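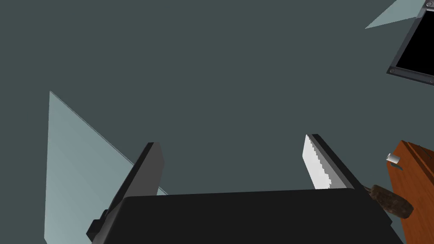

3 min read

Skalton is putting two arms on our returns bench this year and I've been asked about it so many times that I'm doing a thread. I pack and repair, I don't program anything. But they let us sit in on the simulation and I have opinions! First one: only the right finger has that white toothed pad, the left is plain, and I want to know how that does on a handle as rough as the brown one next to it.

2/ What changes for us: the arm gets the sorting, we keep the repairs. On a December shift I can handle 258 returns, and my wrists know every single one of them.

3/ Ramil Lumbao (nights, way more patient than me) is training as a cell operator. Same hours, a bit more pay, and a lot more standing around watching - his words.

4/ The target is around 900 items a shift. I asked who deals with the ones it drops. Long pause. So that's us, and I'd like it in the job description please.

5/ Nobody on the bench is losing hours, and we got that in writing. Ask for it in writing, folks.

6/ Training starts next week. I'll post when I've had my turn at the stop button.

Last updated: February 2022

Contact Severin Danzer | © Severin Danzer | Back to top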